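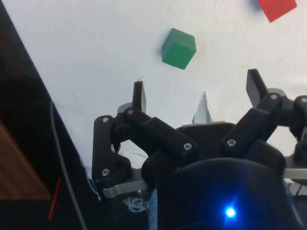
I like small ships and I'm tired of being told they're a compromise. My sister-in-law goes on the giant ones every winter and comes back talking about the water slides, and good for her, really! But the last time I went with her I spent most of Saturday looking for the aft elevators, and I never once heard the sea.

So last September I booked 7 nights on the Purkum, an old coastal ship with one dining room, one bar and a library that's mostly paperback thrillers in German. The cabin was tiny. The shower curtain and I got to know each other very well. And I'd go back tomorrow.

What got me was how close you are to everything. We came into Skerkurdale at five in the morning and I stood at the rail in my pajamas and a coat (there were three of us up there, all dressed like that) while a deckhand threw the line over. On a big ship you'd be so high up that a harbor looks like a parking lot. On the Purkum I could smell the diesel and somebody's bacon.

Now, the usual complaint is that there's nothing to do on board. Bastian Kuhlmann, who I shared a table with, made it every night over the soup — no casino, no shows, and a pianist who knew around 18 songs. He's right about the pianist. But he also stayed up past midnight playing cards with Imke Seidel and two retired ferry engineers, and I've never seen a man so happy to lose.

The complaint I do take seriously is price. You pay more per night for less ship, and the lines aren't great at explaining why. I'd like to see them drop the brochure talk about "intimate luxury" — my faucet dripped, please — and just say that a small crew costs more per passenger and a small harbor is worth it. I'd respect that. I'd probably pay it, too.

They also need to fix the coffee. I wrote that on the comment card in capital letters and I'm writing it again now.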